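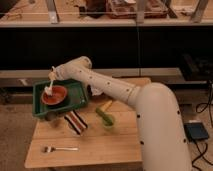
The arm at the tray, with the bowl on the left side.

Table Clearing Project, Sudmont Robotics Club

October gallery. The club's fall project is a single arm working over a small wooden table. The job is to deal with the kind of things left out after a meal: a tray, a bowl, a fork, a striped cloth. Fifteen members are signed up this year, split into a software group led by Xóchitl Quintero and a hardware group led by Kuo-hua Cheng.

Each run has a time limit of 600 seconds. Members set the table from a printed layout before the clock starts, and a second person checks it. Runs are logged by number, and the logs are kept in the club folder under Futwood, the name the software group gave its code.

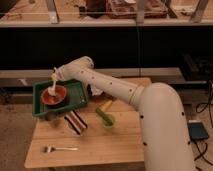 Green tray tilted at the left edge of the table, bowl and white utensil inside.

The tray took up most of our meeting time this month. The software group wrote 7 versions of the approach path. Kuo-hua's group worked on the wrist settings and retightened the base between sessions. Members who want to try a path of their own should sign up with Xóchitl first so that two groups don't change the same file. 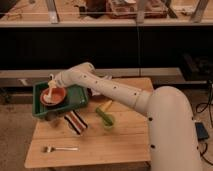
Vol. 2, No. 7

The white utensil held in the bowl, with the fork and the striped cloth on the table. Round bowls are harder for us to plan for than flat items, and the software group is writing a separate routine for them. Notes on that routine will go in the next issue. The club meets in the Acharya Building and new members can join until the end of the term.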